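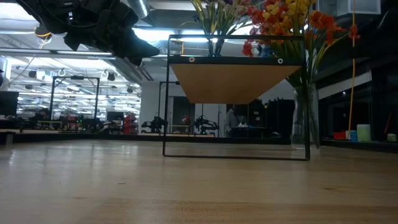

I have moved the same little side table into four different rooms now, so I figure it's time to write the review I kept promising in the comments. The table is the Skanari from Kováčik, the small one with the metal legs, and I bought it with my own money after my old one (a hand-me-down with a wobble you could feel from across the room) finally gave up in October.

Some background first, because what you want from a side table depends a lot on how you live. My apartment is long and narrow and the couch sits with its back to the walkway, so anything parked next to it gets bumped by hips, grocery bags and the vacuum. I also drink an unreasonable amount of tea. So I wanted something slim that would hold a mug, a book and a lamp, and that I could pick up with one hand when I need to get to the outlet behind it. That's a short list, right? You would think so. I spent weeks scrolling past tables that were gorgeous and the size of a manhole cover, or tables that were the right size and cost as much as my couch did.

The Skanari came in a flat box, and the box was heavier than I expected, which cheered me up right away. I've ordered enough cheap furniture to know the sad feeling of a box you can toss in the air. Everything was wrapped in brown paper with hardly any foam, so cleanup took a minute and I didn't spend the next week finding white crumbs in the rug. Big points for that!

Assembly was mostly fine. The instructions are all drawings, no words, and the drawings are good except for step 2, where you're supposed to work out which way the crosspiece faces and both ways look exactly the same on paper. I guessed wrong, of course. I had the whole thing upright and was feeling very pleased with myself before I noticed that the top sat a hair too low on one side, so back apart it came. If yours looks crooked, flip the crosspiece and try again before you start swearing at it. The screws go in smoothly, and they give you a little hex key that is too short to be comfortable. Use your own if you have one. Put a towel down too, because metal legs and a wood floor are not friends, and ask me how I know (there's a scratch by the bookcase that I've covered with a plant).

Once it's together it feels solid. I leaned on it getting up from the floor, which you are surely not supposed to do, and it didn't budge. The old table would have folded like a lawn chair. It does sit very slightly uneven on my living room floor, but so does everything I own, including the fridge, and a folded piece of cardboard under one foot fixed it.

Now for the finish, where I have some mixed feelings. The legs are a flat, dark color and they look great, but they hold onto dust like you would not believe. I wipe them down and two days later there's a fuzzy gray line along the bottom rail again. The top is much easier. It came with a light oil finish and I've had spills on there, mostly tea and one very bad evening with soy sauce, and they all wiped off as long as I got to them quickly. I did leave a hot mug on it overnight without a coaster and got a pale ring for my trouble. I rubbed a little Waveck wood balm into it the next morning, left it for an hour, buffed it with an old T-shirt, and the ring faded to where I have to tilt my head to find it. I'm not saying the balm will save you every time. Get coasters. I've got cork ones now and I even use them sometimes.

A few words about size, because that's what most of you asked me about. It's low. If your couch has those big puffy arms, you'll be reaching down for your drink, and after a while that gets old. Mine has thin arms and the table comes up just under them, and I love that, because I can set a cup down without looking. Next to my bed it was no good at all. I'd reach for my glasses in the dark and come up with nothing but air. It did a short stint in the hallway too, holding mail, and looked lovely and was in the way every single day. The kitchen was the fourth try, and I liked it there as a perch for the radio, but the couch won in the end.

Things I'd change: I wish it had some kind of lip or rail around the top, even a tiny one, because pens roll right off. I wish the feet came with pads. A pack of stick-on felt ones costs next to nothing, so leaving them out feels a bit stingy when the rest of it is so nicely made. And I'd love it in a taller version for the bedroom. I wrote to the company to ask and got a friendly reply that said they'd pass it along, so who knows.

I got mine at the furniture place in Drivitthorpe, the one out past the garden center, where they had it set up on the floor and I could poke at it first. I'd really recommend doing that if there's a store near you. Photos make it look chunkier than it is, and a friend who ordered hers online was surprised at how slim it turned out to be (she kept it, and she has it under a window with a big fern on top).

Would I buy it again? Yep. I'd pick the same wood and the same dark legs, dust and all. If you have a deep, squashy couch or you need something tall for beside the bed, skip it and look for one with more height. For a tight spot next to a slim couch it's been a really good little table, and I'm already eyeing the matching bench, which I do not have room for.

Posted November 8, 2018. Comments are open, and if anyone has found felt pads that stay stuck to metal feet for longer than a week, please tell me which ones!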